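Workshop notebook, returns bench
Wed 1 June

I write this before the shift meeting so that I do not forget it.

Since February the arm at the Rarnell bench takes things out of the returned boxes, and we do the checking and the paperwork. Before, one person did everything from the tape to the shelf. In that time the bench handled 3000 boxes, and my wrists are thankful. My back also.

What changed is more the rhythm than the amount of work. Earlier I could decide to do the easy boxes first and leave the difficult ones for after lunch. Now the order comes from the Volska list on the screen, and I follow it. Two colleagues told me they like this, because they have less to think about. I like it less. I asked if we can have the right to skip a box, and the answer is "maybe later".

Another point is the talking. With the old way we were facing each other. Now we stand on the same side and look at the arm.

Unpacking at the table, with the cardboard box open:

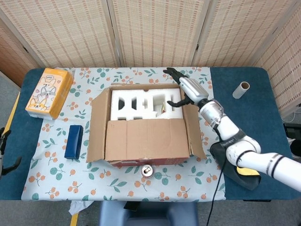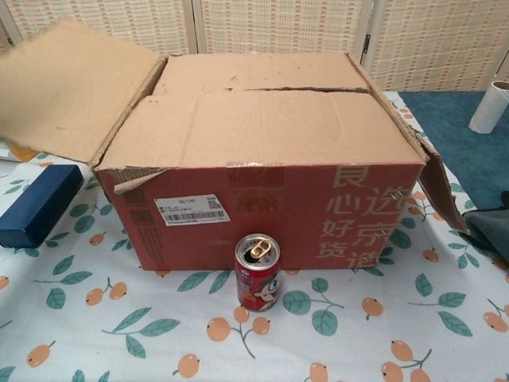 The training from Bimier took 19 hours per person, and I think half of it was about the stop button. Good, but I would like more hours about what to do when the list and the box do not agree. It happens every day.

To do: ask for a second stool. Write down every stop in the paper log also, not only on the screen. Check who has the key of the Tô cabinet.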